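特拉莱雷奥（Tralereo）影像与声音展映项目中期进展报告
提交日期：2024年2月20日
报告对象：莱尼汉（Lenihan）艺术基金 项目资助部
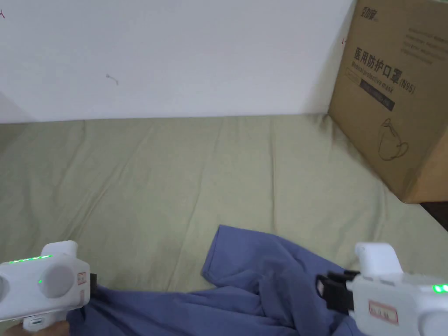 一、报告范围

本报告涵盖项目自立项至今的执行情况，包括作品征集与评选、场地与设备、公共活动、经费使用、存在的问题及下一阶段安排。上一份报告中已经说明的内容，如项目缘起、策展团队分工、与博斯特德（Borstead）展览空间的合作框架，不再重复。

本项目为期两年，以单频录像、多频装置、现场声音和行为表演为主要内容，分展映、驻留和出版三个部分。资助协议约定，展映部分的征集与评选应在本阶段内完成，驻留部分应完成首轮，出版部分应完成文本约稿。目前展映与驻留两部分按期完成，出版部分延后，原因见第六节。

二、作品征集与评选

公开征集共收到有效投稿702件。投稿要求为近三年内完成的作品，时长不限，接受未公开展出的新作。投稿以录像为主，声音作品次之，现场表演方案最少。表演方案偏少与征集表格的设计有关：表格要求上传完整的影像文件，而许多表演作者手头只有文字方案和排练记录。征集期过半时，我们在表格中增加了“仅提交方案”的选项，此后表演类投稿有所增加，但总量仍低于预期。

评选分两轮。初选由策展团队分组观看，每件作品至少由两人看过，意见不一致的交第三人复看。复选邀请三位外部评委参加，评委与投稿人有合作或师生关系的，对该件作品不参与讨论。最终入选30件，其中录像19件，声音6件，现场表演5件。入选名单已在项目网站公布，全部作者均已确认参展，并签署放映授权书。

授权书采用莱尼汉提供的范本，作了两处修改。一是将放映授权限定在展映期内，期满后如需再次放映须另行征得作者同意；二是写明放映费标准及支付时间。修改后的文本已送贵方法务备案。有两位作者要求对作品片段的网络使用另作约定，已分别签订补充条款。

未入选作者均收到邮件通知。有部分作者来信询问评审意见，团队能够答复的已逐一答复。今后是否向所有投稿人提供书面意见，需要考虑人力，目前没有列入计划。

三、场地

主展场设在博斯特德一层大厅及相邻的两间侧厅。大厅用于多频装置与现场表演，侧厅分别用于单频录像循环放映和声音作品聆听。场地协议已签，租期包括布展与撤展时间。

大厅的主要问题是遮光和混响。遮光方面，高窗原有的卷帘漏光，已改为双层遮光布，白天放映时画面对比度可以接受。混响方面，我们请穆尔特尔（Multell）声学工作室做了一次测量，对方建议在后墙和两侧墙的上半部加挂厚织物，并在表演区地面铺设地毯。织物已经定制，地毯从场地方借用。加装后的效果需要在布展时复测。

声音聆听室原计划隔成四间，因消防通道宽度要求改为三间。调整以后，六件声音作品分为两组，隔日轮换。作者对轮换方式没有提出异议，其中一位希望自己的作品能连续播放三天以上，排期时已作安排。

大厅在表演场次中的容纳上限为200人，由场地方根据消防验收文件核定。非表演时段不设座位，观众自由进出。入口处有两级台阶，场地方同意在展映期间放置活动坡道。侧厅门宽符合轮椅通行要求，卫生间也已确认可以使用。

四、设备与技术

设备清单在上次报告附件的基础上略有调整。投影机由租赁改为部分借用：一所合作院校同意出借其中四台，运输和保险费用由项目承担。其余投影机、功放、音箱和播放器仍向原供应商租赁，合同价格不变。

所有录像作品统一转成两种播放格式，一份用于现场，一份留作备份。转码过程中发现有三件作品的帧率与投稿说明不符，经与作者联系，两位重新提供了文件，另一位确认以现有文件为准。早期录像带转制的作品保留原画幅，不作裁切。

字幕工作比预计费时。入选作品涉及五种语言，其中两件的原始对白没有文字稿，需要先听写再翻译。中文字幕已全部完成，英文字幕还有四件在校对。声音作品中有口语内容的，另印纸本译文放在聆听室门口，供观众取阅。

现场表演部分的技术需求由作者填表提出，团队逐一通过视频会议核对。有一件表演需要在黑暗中进行较长时间，场地方要求保留应急指示灯，作者已同意在灯具外侧加装浅罩，具体做法待消防人员到场确认。

五、驻留与公共活动

首轮驻留已结束，共有四位作者参加，每人驻留六周。项目提供工作室、住宿和制作补贴，不要求在驻留期内完成作品，但每位作者须作一次公开分享。四场分享均已举行，形式由作者自定，有讲座、开放工作室，也有一场小型放映和一场即兴声音演出。

驻留期间反映较多的问题是工作室的使用时间。工作室所在楼宇夜间关闭，做声音录制的作者希望能在夜里工作。经与物业商量，第二轮驻留可以每周申请两个晚上，须提前三天登记。制作补贴的发放方式也有改动，由凭票报销改为先预付一半，余款在驻留结束后结清。

公共活动方面，展前已举办工作坊和放映讨论共16场，内容有录像剪辑入门、田野录音、表演文献的整理，以及针对中学教师的影像课程交流。工作坊全部免费，需要预约。田野录音报名人数超过名额，加开了一场。放映讨论到场人数起伏较大，周末下午明显好于工作日晚上，下一阶段的讨论将集中安排在周末。

与教师的交流原定为一次性活动，结束后有几所学校提出希望带学生集体参观。我们正在拟定学校参观的时段和导览内容，表演类作品中有两件不适合低年级学生，会在给学校的说明中注明。

六、存在的问题

出版部分延后。文集原计划收入评论文章八篇及作者访谈若干，目前收到评论五篇，其余三篇的作者申请延期。访谈录音已完成，整理稿有一半经受访者审定。按现在的进度，文集无法与展映开幕同时出版。团队建议开幕时先印一册导览手册，收入作品说明、放映时间表和场地图，文集在展映结束后出版，并可补入现场表演的照片和文字记录。导览手册的印刷费用从原出版预算中列支，不申请追加。

国际运输有一件尚未落实。该作品包含作者自制的播放装置，承运方要求提供电池说明文件，作者正在补办。如文件不能按时取得，将采用备选方案，由作者提供图纸，在本地制作替代装置。备选方案的费用已询价，在机动经费范围之内。

人员方面，技术协调一职在本阶段更换过一次，交接期间设备核对工作停了两周。现已恢复，未影响设备合同的签订。

七、经费使用

本阶段支出主要为驻留补贴、场地定金、设备租赁预付款、评审费、字幕翻译费和公共活动费用。各科目的详细数字见附表一。场地与驻留两项与预算一致；字幕翻译超出预算，超出部分由投影机借用节省的租金抵补，属于同一大类内部的调整，按协议无须另行报批，在此说明。出版科目除少量稿酬外基本未支出。

作者放映费按协议应在开幕前支付一半。付款信息正在收集，境外作者的付款涉及代扣税款，已向会计师事务所咨询，所需表格随通知一并发给作者。

八、下一阶段安排

布展之前需要完成的事项有：英文字幕校对，遮光与吸声材料安装，播放文件的现场测试，导览手册定稿付印，学校参观时段的确认。布展期间安排声学复测一次，消防检查一次，表演作品各走台一次。

展映期间每天记录入场人数、设备故障和观众意见，撤展后汇总，写入结项报告。第二轮驻留的申请在展映期间开放，遴选办法沿用首轮，申请表中增加工作时间需求一栏。

需要贵方答复的事项有两项：一是文集延后出版、先印导览手册的安排是否同意；二是导览手册上基金标识的使用规范，现有文件只有横版标识，手册封底版面较窄，希望提供竖版。两项答复收到后，手册即可送印。

附件：
附表一 本阶段经费支出明细
附表二 入选作品名单及技术规格
附表三 公共活动一览
附件四 声学测量报告（穆尔特尔）

特拉莱雷奥项目组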